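Speaker notes: buying grippers for household sorting work
Slot: 20 minutes plus questions. Khrystyna Stasiv presenting, Tanvir Abeysekara on the budget sheet.

1. Opening (2 min)

Say who we are and what we spend. The group plans equipment once a year, in August, and the budget closes before most suppliers have answered our emails. Tonight covers one line of it: hand-held grippers for the table-clearing task, and what has to be bought with them.

Skip the history of the group. Go straight to the task.

2. The task sets the specification (5 min)

Table clearing means mixed packaging on a cloth. Crumpled plastic bags, cartons, tissues, a paper cup, thin sticks. The gripper has to take each of these without a tool change. Most quotations we receive are written for rigid parts of one size, and the stated grip force tells us very little about a plastic bag.
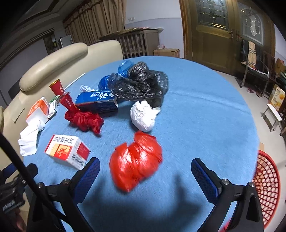
So we ask suppliers for three numbers before price: full opening between the pads, weight in the hand, and the time needed to change a pad. If one is missing, the quotation goes to the bottom of the pile. Kustar sent all three. Astitz sent two and a brochure.

Pads are the part people under-budget. A textured pad wears on cardboard edges sooner than on film, and once the texture has gone thin items start to slip. Cost the pads per season of work and not per gripper. On our sheet they sit under consumables, next to tape and tablecloths.

Pause for questions on pads. There are usually some.

3. One gripper or a pair (5 min)

Pairs cost more than double. The second unit brings its own mount, cable, charger and spare pads, and it needs a second calibration. Read the line from the sheet:

Single unit, Kustar, with mount: 733
Pair, Kustar, with mounts and shared case: 1272
Not in either price: charger, spare pads, delivery, calibration

The pair looks cheap at that point. Add the missing items and the total comes to over 2000. Tanvir has the full breakdown if anyone wants it line by line.

The case for the pair is the work itself. A knotted bundle or an opened carton often needs holding on one side while the other side is worked. With one hand the operator pushes the item against something else, and we then have a record of pushing.

If the budget only covers one, buy one and keep the mount compatible. Do not buy two cheaper units of different makes. We did that with Mujić and spent most of the following month on adaptors.
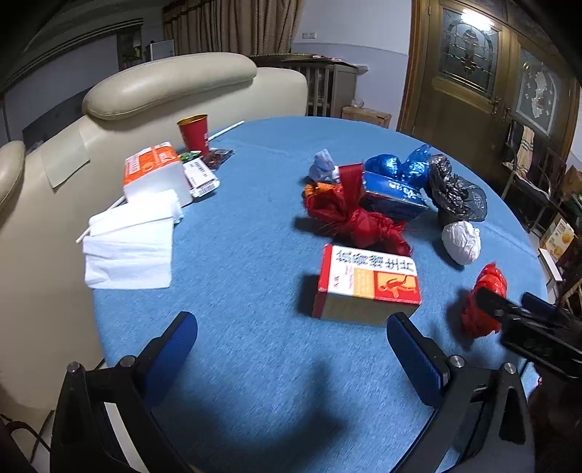
4. Costs outside the equipment line (4 min)

Props. Packaging is free but has to be collected, stored and replaced when it tears. Allow shelf space.

Rooms. Ordinary living rooms are harder to book than a lab bench. Allow time for setting up and for putting the room back.

Storage. Teratness charges by volume per month. Ask for the rate after the first year and write that one in the budget.

Repairs. Hold back enough for one complete finger assembly. Joint pins and screws should be bought with the unit, in the same order, to save a second delivery charge.

5. Requests to the room (2 min)

Anyone with a pad supplier who answers the phone, please see Tanvir afterwards.
Quotations for next year go to Khrystyna, with the currency stated and tax shown separately.
Leave the sheet on screen during questions.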